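Workshop notebook, plates and small wares
16 Mar 2022
D. Koval, bench 2
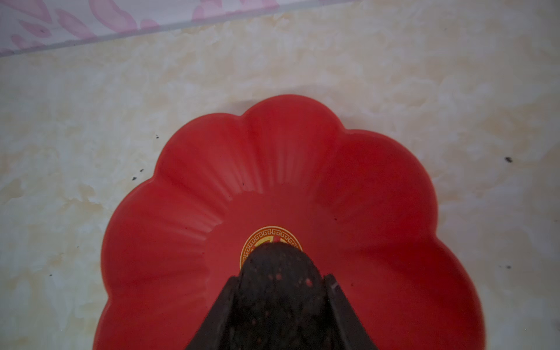
Sorting day for the Savchuk lot, which was sold to us as "assorted party and table plates, good to fair," a phrase that has covered a lot of sins over the years. The plan was to get every piece graded, labeled and on the Timley shelving before lunch. Lunch has come and gone and I am still arguing with myself over what to call things. Take the red one. Plastic, tomato red, petals all the way up the rim, fine ribs fanning out from the middle, and a gold roundel in the well with a Greek key border, in case you were worried the rest of it was too modest. The seller's list has it as "pumpkin dish (red)." I see the pumpkin. I also see a flower, and if I squint, a cupcake liner with ambitions. I have written FLOWER RIM, RED, GOLD MEDALLION on the label and I am not taking calls on the matter.

Stock number 902. The next free number was 901, but 901 went to the gravy boat in September and whoever did it wrote it only on the gravy boat.

Grading notes, mostly to stop me from changing my mind again tomorrow:

Gloss. Look at it under the bench lamp and then again by the window. Ribbed pieces flatter themselves under the lamp. The hollows go dark and hide everything, so tilt the plate until the light runs down into them. If you find scratches only in the well, that's fair wear for something people put food on. Scratches on the petals mean it was stacked badly, and it drops a grade.

Gilding. Do not rub it to see if it comes off. It comes off. That is how we learned about the little Brudari saucer, which used to have a rooster on it and now has a suggestion of a rooster. Soft cloth, barely damp, and go around the emblem first. No citrus cleaner on anything gold, whatever the bottle says.

Price stickers. Old ones come away with warm water and patience. I have plenty of warm water.

Stacking. Scalloped rims only nest if the lobes line up, and they will sit there looking nested when they are not. Turn each one until it drops. Paper between every pair, the thin gray sheets from the Voson roll and never newsprint. I know newsprint is cheaper. So was the lot with the crossword printed on it backward.

Pulled two things off the bench and put them in the question box. One is a green dish with a lid that does not belong to it, though they have clearly been living together for years. The other is a tray with a hairline crack that I could feel with a fingernail and could not find again once I had my glasses on. Somebody with younger eyes can have a go.

Labels are a problem. The Timley uprights are fine, but the clip-on label holders are meant for something thinner than the card we bought, so each one goes in with a shove and comes out in the aisle overnight. I trimmed one edge of the card with the guillotine and it holds. Cut list is taped inside the cupboard door. Please do not cut the rest from memory. I say this as the person who cut the last batch from memory.

Catalog total stands at 1,193 with today's additions, if you believe the spreadsheet. The shelf tally says otherwise by 127, and I have a strong feeling the 127 are the glass coasters, entered once as a set and once each by someone thorough. I was the someone. Will fix it when I can face the coasters.

Description wording, for the listing on the red one: keep it plain. "Red plastic plate, fluted, flower-shaped rim, gold central medallion with key border." No "regal," no "opulent," no "statement piece." Last time we wrote "imperial" we had a very long email about emperors. The cream and gold design inside the ring needs a proper look with the magnifier before we say what it is. Leave that field blank until then and resist the urge to guess.

Still to do:
Magnifier back from the front desk
Retrim label card, both packs
Find out who has the gravy boat
Second box of the Savchuk lot, not opened. It rattles.

Shelf space on the red and orange bay is down to half a row. If the second box turns out to be all pumpkins I will be moving the orange ones in with the autumn stock and denying everything.

D.K.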